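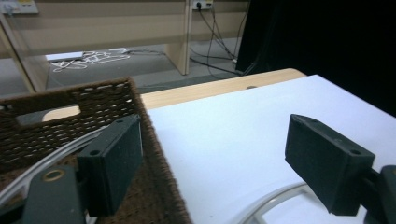
Felicidad Yap wrote to me that dry fire is what people do when they can't afford ammo, and that no amount of clicking at a wall ever taught anyone to shoot. I read her note twice, grinning, and then went downstairs and clicked at a wall for 20 minutes.

I love dry practice! I love it more than some range days. Give me a safe backstop, a rifle I've checked (and checked again, with the ammo in another room), and a dot of tape on the far side of the basement, and I'm happy until supper. No recoil, no noise, no guy in the next lane with a muzzle brake. You press the trigger and the sights tell you everything. If the front post hops left, that's you. There's no wind to blame it on.

Felicidad has a point about recoil, and I'll give it to her. You can't learn to ride out a kick that isn't there, and you can't learn to call your shots in a gusty crosswind from a basement in Stovley. You need live rounds for that. But most of the misses I see at the Barredo range on a Saturday have nothing to do with wind. They're flinches and yanked triggers, and people burn through box after box rehearsing them.

Last April I did six weeks' worth of cramming into one month, nearly every night, mostly kneeling and offhand because those are the positions I'm bad at. Then I went out with Alfredo Pascual and shot 22 rounds of plain rimfire, offhand, at 40 yards. It was the best group I've ever shot standing up, and I whooped so loud that Alfredo lost his place on his own target.

So try it for a week before you buy another case of ammo. Start with your worst position, go slow, and quit when you get sloppy. Felicidad, you're welcome to borrow my wall.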